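Home | Talks | Notes | Contact

Storing seasonal table linen: speaker notes
Hülya Demirtaş, Sunday session
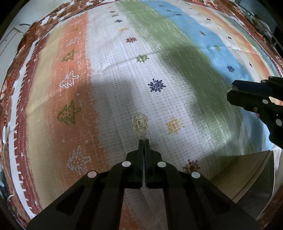 Start with the fold, as it does most of the harm. A cloth that lives on the same shelf for eleven months gets its creases in the same places every year. Point to the line running across the white stripe, next to the green snowflake. Ask who has one like it at home. Let them talk for a minute.

Then washing. Put nothing away with food on it, even if you can't see the mark. Gravy and wine come up yellow by August. Cool wash, no softener on a waffle weave, dry it fully. Strong colours like the navy and dark red go in by themselves the first time.

Rolling. Use a cardboard tube and acid-free tissue, print side out. Bülent has the tubes at the back, 224 of them, take two each. If you have to fold, fold in thirds and change the lines next year.

Labels. Write the table size on a tag and tie it on. Don't pin it. Pins rust.

Mention the Gökçe hall sale: 418 cloths came in, most with fold marks that wouldn't press out.

Questions until four. Tharun has the handouts.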